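Unit 6: Study permit extensions and maintained status
Course notes, J. Lavoie, Kundivdale College

A student who applies to extend a study permit before it expires may remain in Canada under the conditions of the original permit until a decision is made. The application must be received, with fees, while the permit is valid. A change of address does not alter the expiry date.

Maintained status ends if the applicant leaves Canada in the sense relevant to work and study authorization. Re-entry is assessed separately at the port of entry.
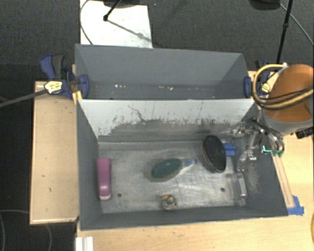
Fig. 6.1. Two-section grey bin, front compartment in use.

Where the permit has already expired, the student must stop studying and consider restoration. Restoration is discretionary and requires a separate fee.

Reading: Cormier casebook, pp. 80 to 135. Note the distinction drawn in the Weler problem between receipt and completeness.

Tutorial: prepare a 30-line memo on the Weler facts. Submit to A. Frimpong by the end of November.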